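The Second Life of Wunditville

June 7, 2021

The first pressing of Wunditville ran to 500 copies, and for a long time that looked like the end of it. Indudeck, the four-piece that made it, broke up before the last box was sold. The label, Tipoki, folded the next winter. Anyone who wanted the record had to find it in a used bin or get a friend to tape it.

In March a new edition came out on Bosska, a small reissue label that mostly handles instrumental music. It is a run of 2,000 on vinyl, with a download for people who don't own a turntable. More than half had been ordered before the records shipped.

The album deserves the attention, though it takes some patience. Side one opens with a slow organ figure that repeats for almost three minutes before the drums come in. The bass is mixed very high, higher than the vocals on two of the songs, and the guitar is often just a scratch in the right channel. The band recorded in a rented room over a tire shop, at night, when the compressor downstairs was off. You can hear the room on every track.

The songs are shorter than people remember. Only "Grain Elevator" goes past five minutes, and it earns the length with a long middle section where the organ and bass trade the same four notes. "Second Shift" is the closest thing to a single. "Letter to the County" has the best lyric, a list of complaints about a road, sung without any irony.

Side two is weaker. "Porch Light" and "Porch Light Again" share a melody, and one of them would have been enough. The closing piece fades out just when the drummer starts doing something interesting. The new edition leaves that fade alone.

Bosska worked from the original tapes, which had been stored in decent shape, and the transfer was done at a modest level. The old pressing was thin and had a hum under the quiet passages. The hum is gone, and the kick drum has some weight now. A few listeners will miss the roughness. I compared the two on the same system and kept going back to the new one.

The extras are limited to three demos and a live set taped at a college radio station. The demos are for completists. The live set is very good, with a version of "Second Shift" played at nearly 141 beats per minute, well ahead of the studio take, and the singer barely gets the words in. The sleeve notes list the equipment song by song, down to the organ's settings. 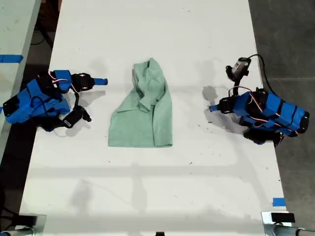 Too clean, wrote a subscriber named only as Dell on the label's mailing list, who has owned the first pressing since it was new and thinks the hum belonged to the songs. Dell did concede that the live set was worth the price by itself.

Original copies still change hands. One with a split seam sold this spring for $110, down from what a similar copy would have brought before the reissue was announced. The new one costs far less and plays better.

Bosska has said it would like to put out the band's only other release, a four-song EP that Tipoki issued on cassette. The master for that one has not been found, and the label is asking owners of clean copies to get in touch.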